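Orkitach Regional Library
A note to patrons on old computers, in several posts. Please read to the end before bringing anything to the building.

The October collection for used electronics opens at the Wihongi branch. Desktop towers, laptops, keyboards and loose parts are accepted. Televisions, printers and anything with a cracked battery are not. The drop-off door is on the parking lot side and closes at 5 p.m.

Most of what reaches us is office equipment that still has years of use in it. Last year the library took in 741 items. Of these, 400 were placed with households on the Trolo waiting list, and the rest went to the county recycler under the usual contract.

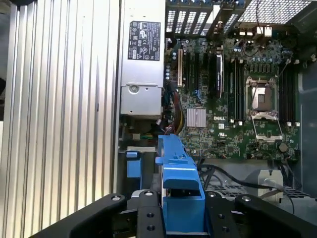 Patrons are asked to sign a release form at the desk. The form transfers ownership to the library and cannot be reversed once the item has been logged. Please check drawers, sleeves and disc trays for personal belongings before you sign. Last year's unclaimed discs were kept until spring and then destroyed.

Personal files remain the responsibility of the owner until the form is signed. Copy what you wish to keep, sign out of every account, and remove any saved passwords. Deleting a folder does not erase what was in it. A full overwrite of the drive is the accepted method, and staff at the Dikik branch will show you how to start one on your own machine.

An overwrite may take several hours. The Dikik help table can lend you the software on a memory stick for up to 6 days, on a regular adult card.

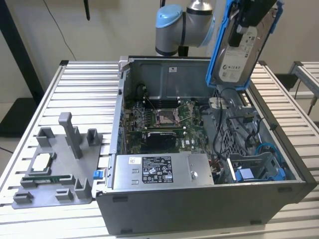
A reader in Dikik writes that her late father's computer will no longer turn on, and that she does not feel right giving it away with his tax records inside. She asks that the library offer to destroy drives on request, with some form of paper to prove it.

The library agrees that this is a fair request. Owners of machines that do not start may now mark box 5 on the release form. The drive will be shredded by the recycler and a certificate mailed to the address given. There is no charge for cardholders.
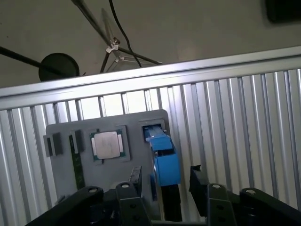
Can I choose who receives my computer?
Placement follows the order of the Trolo list, and the library does not match donors with households. Patrons who wish to give a computer to a particular person should do so directly.

Households that would like to join the list may apply at any branch. Proof of address is required. Proof of income is not. Each household may receive one computer, with a keyboard, a mouse and a power cord. Monitors are given out as they become available, and the wait for them is longer.

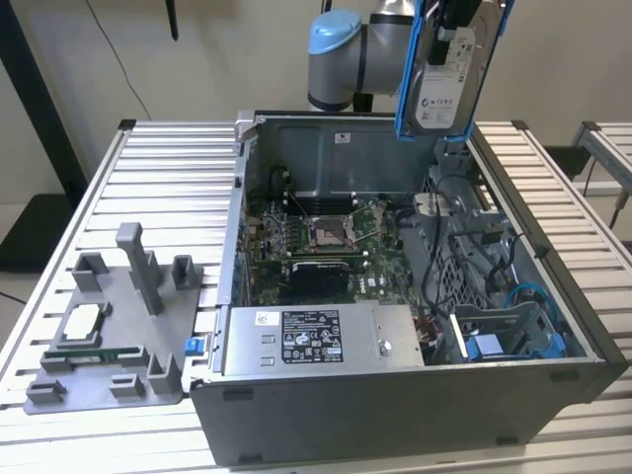

Receipts for tax purposes are issued at the desk on the day of the donation. The library does not assign a dollar value to donated goods. Receipts cannot be reissued by phone, so please keep yours with your records.

Questions about the collection may be left as a reply to this thread or brought to the front desk at Wihongi. Replies are read each morning at 9 a.m.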